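The Great Kitchen Paint Debate, Part Two

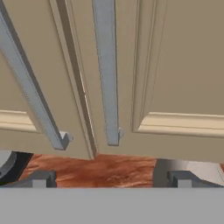 Thank you all for the letters about last month's column! I asked what color you'd paint a small, dark kitchen and got more mail than I have since the pickle recipe. White won by a mile, of course, and I had half made up my mind to go along with it. But I keep drifting back to beige. I know, I know, it was all over every rental I lived in through my twenties, and I swore I'd never have it again. A warm beige-tan on paneled doors with raised molding, though, like the cabinet front at the top of this column, looks pretty good to me these days (my sister says this is just what getting older is like).

Firdevs Bozkurt wrote in to say she did her whole kitchen for under 500 dollars, paint and knobs included, and that sanding took longer than everything else put together. Her tip is to number the back of each door with masking tape before you take it down. I did not do this with my bathroom vanity, and one door still won't shut right.

Farhad Bakhtiari is firmly against painting anything at all. He'd like us to clean our cupboards properly first and see how we feel after that. Dish soap, warm water, an old toothbrush for the grooves. I tried it on the two doors by the stove and, well, they were a different color than I thought. So maybe he has a point.

A few of you asked about primer. I used the cheap stuff once and had brown stains coming through by October, so now I buy the good can and complain about the price. Two thin coats, and leave it overnight between them even if the label says you can hurry.

I still haven't picked anything. There are four sample cards taped up over the sink and I change my favorite every morning depending on the coffee. If you've lived with beige for a few years and still like it, please write and tell me! Next time I want to get into drawer pulls, so send me your opinions on those too, especially if you hate the cup kind.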